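Hullex Crack and Joint Sealant, gray, 7 months on

Bought for a concrete walk with two control joints and one crack that had opened over the winter. The sealant is a self-leveling polyurethane in a standard cartridge. I used a Pimero dual-rod gun; a cheaper gun will flex.

Preparation took longer than the pour. Old filler out, joint blown clean, foam backer rod pushed in to half an inch. The label allows traffic after a day – I gave it two.
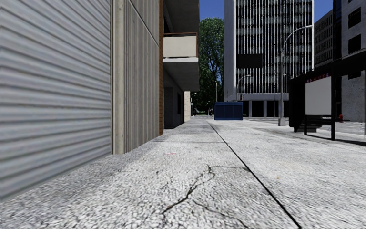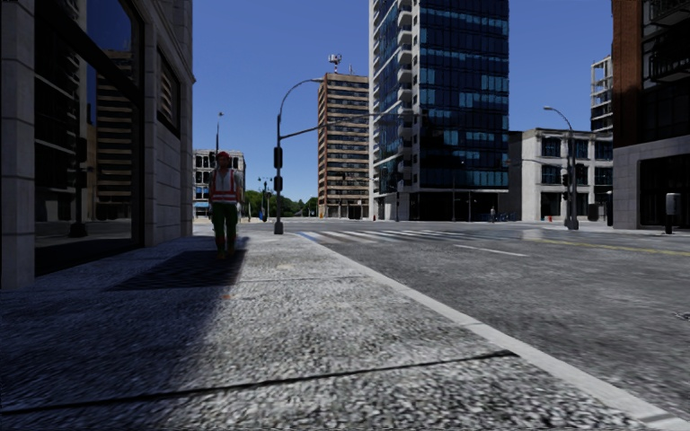
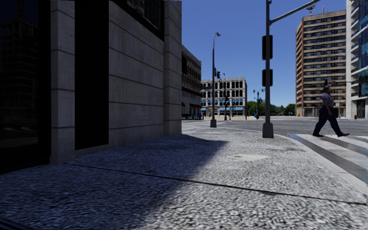
Adhesion is still complete on both joints. The crack has pulled away from one wall over a short run, at a spot where I skipped the rod. Color has gone slightly yellow. Coverage was below the label figure, so buy one extra cartridge.

Against the Furkora product I used before: slower skin time, better flow, less shrinkage. It will run on a slope, and the nozzle clogs overnight even when capped.

Four out of five. I would use it again on joints, and a thicker grade on cracks.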